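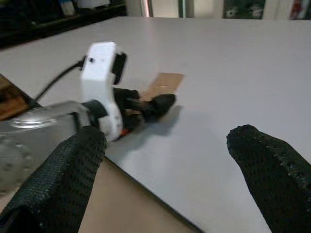 Bon, je vous avais promis un retour sur la valise cabine Himness 407, le voici, après 4 mois et pas mal d'allers-retours. Je l'adore, autant le dire tout de suite !

Première bonne surprise : les roulettes. J'ai traversé un terminal entier au pas de course à six heures du matin (correspondance très courte, merci la brume de janvier) et elle me suivait sans tirer à gauche, contrairement à ma vieille Drisus qui avait son caractère. Sur les pavés c'est plus bruyant, forcément, mais rien ne s'est desserré.

La poche avant s'ouvre à plat, et là, franchement, quel bonheur au contrôle de sécurité. L'ordinateur sort d'un geste, les liquides aussi, on referme et on file. Mon amie Roksolana, qui voyage avec une Sterus rigide sans poche, a fini par me demander la référence dans la file d'attente.

À l'intérieur, deux compartiments, des sangles qui tiennent bien et un filet zippé assez profond pour une paire de baskets. J'y mets quatre jours d'affaires sans m'asseoir dessus. La batterie amovible est vendue à part, je m'en passe très bien.

Deux bémols quand même : la poignée télescopique a trois crans et j'en voudrais un de plus (je suis grande), et le gris clair marque vite. Un coup de chiffon humide et ça repart, mais prenez le bleu si vous hésitez.

Je l'ai payée 90 euros en promotion. À ce prix-là je la rachète sans réfléchir, et ma sœur attend déjà la prochaine remise pour prendre la sienne.

Vasylyna Marchuk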